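I came to sorting late. For years my spare room was where things went to wait – camping gear, tax receipts, a bread maker missing its paddle – and I was quite happy shutting the door on it.

Then my neighbour Nazma Haque talked me into a January clear-out. Her method is pretty simple: two boxes, one cup of tea, and you're not allowed to read old letters until the floor's done. I lasted five minutes before I was on the carpet with a birthday card from my aunt!

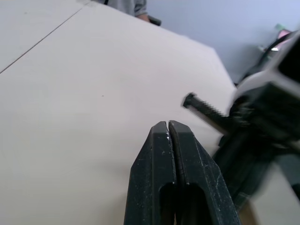

Anyway, small stuff is what slows me down. Furniture's easy, you either love the chair or you don't. But a jar of odd screws? A key that might open something at the old place in Korkthorpe? I can dither over a key for a whole arvo.

Nazma lets me have a maybe tin, about which she is very strict. When the lid won't close, something goes. Mine's full again already, and I still haven't found the bread maker's paddle.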